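Irkdale Two-Arm Starter Package: a buyer's review

Posted 7 Dec 2021 by Oduor Nyaga

I'll start with the sticker, because the sales call didn't. The Irkdale package is sold as a complete two-arm setup for small labs and teaching kitchens, and the word "complete" is doing a lot of work. You get two arms, two end tools (a multi-fingered hand for one side and a plain two-finger gripper for the other), control software and a year of phone support. You don't get tables, a laptop, spare cables, floor mounts or the second license that you'll need the first time two people want to look at the logs together.

We signed in June. Halima Waweru handles purchasing at our end and asked for the full parts price list before we agreed to anything. It took Irkdale 18 days to send it. Read that list before you read the brochure. A replacement finger linkage for the hand is $852, and it's a wear part by their own service sheet. The gripper pads cost pocket change.

Which brings me to my main complaint. The hand is where most of the money goes, and I'm still not convinced we needed it. It looks great when visitors come by. Our jobs are kitchen jobs: take a lid, move a bun from a steamer basket to a plate, put things down without smashing them. For the bun the two-finger gripper is the tool we reach for. The hand has more joints, more cables, more calibration and more ways to lose a morning. If Irkdale sold the same package with two grippers I'd have bought that one, and I asked. They don't, or at least they wouldn't quote it. 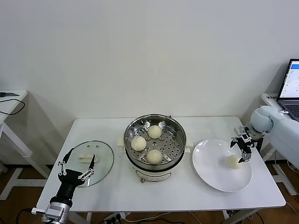 Budget for the boring stuff too. We spent more than planned on side tables and power strips, and then again on cable runs after the first layout put everything in the wrong place. The tables themselves came from Fodwood and they're fine, plain white tops, no complaints. Food is cheap but it adds up if you insist on fresh every session. Buns get tired after a few rounds of being picked up and you end up buying more than you'd think.

The software is okay. Setup took us about 8 hours, against the "under an hour" in the brochure. The menus are clear enough and the stop command works the way it should, which I tested more than anything else. Saving a program under a new name is buried two screens deep for no reason I can see. Updates come as one big download and the release notes say things like "improved stability" - of what, they don't say.

Support is a mixed bag. One person there clearly knows the machine and the rest read from a script. Ask for an email summary after every call.

I did get a quote from Nyamweya before we signed. Their arms are slower on paper and the reach is shorter, but the price included a service visit and the spare parts list was a single page. Halima preferred it. I went for the longer reach. On the work we do now, I'd have a hard time defending that in a meeting.

Good: solid arms, decent gripper, sensible stop behavior.
Bad: parts pricing, the quote process, a hand you pay for whether you want it or not.

Score: 2 out of 5 for value, a bit higher if somebody else is paying. If you're planning a budget for next year, get the parts list in writing first, add a line for furniture and power, and ask every vendor for a price with the simplest tool they make on both arms.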